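Henby Sets New Rules for Lighting in Municipal Study Rooms

8/28/23

The town of Henby will change the lighting in its public study rooms under a plan approved by the library board. The plan covers 82 desks at the main library and the Jerkmont branch. Overhead fixtures will be dimmed in the evening, and each desk will get its own lamp.

The decision follows a survey carried out in February by the consulting firm Van Damme. Readings taken at desk height showed that light levels varied widely within the same room. The highest reading was 864 lux, directly under a ceiling panel. Desks along the inner wall of the Jerkmont branch received less than half of that.

"The ceiling grid was laid out for shelving, and the shelving was removed years ago," said Maarten Schouten, who wrote the survey report. "The fixtures were never moved."

Under the new rules, general lighting will be held at a lower, even level after dark. Readers who need more light for print or drawing will use the desk lamp. Lamps must have an adjustable neck, a closed shade and a switch that can be reached from a seated position. Cords may not cross a walkway.
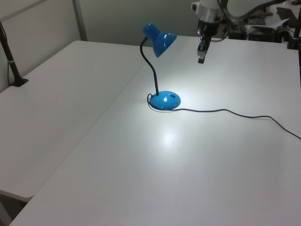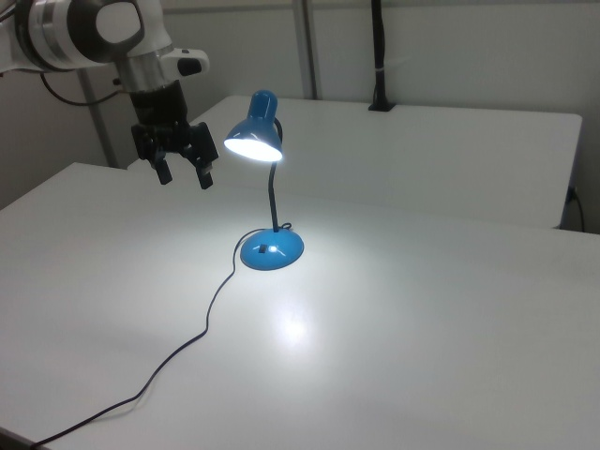

Blue desk lamps with flexible necks, switched on over white tabletops.

The board did not name a supplier. Bids will be opened after the electrical work at the main library is complete. That work includes 544 feet of new cable and the replacement of five distribution boxes, two of which failed inspection.

Josefien Van Beek, who manages the Jerkmont branch, asked that the quiet room be converted first. It has no windows and is used mainly by evening students. The board agreed to the change in order.

Board member Wim Willems voted against the plan. He said the existing ceiling panels could be rewired for zone control at a lower cost and with less upkeep. A written comparison of the two options will be attached to the minutes.

Both buildings will remain open during the work. Individual rooms will close for two days each, and notices will be posted at the entrances.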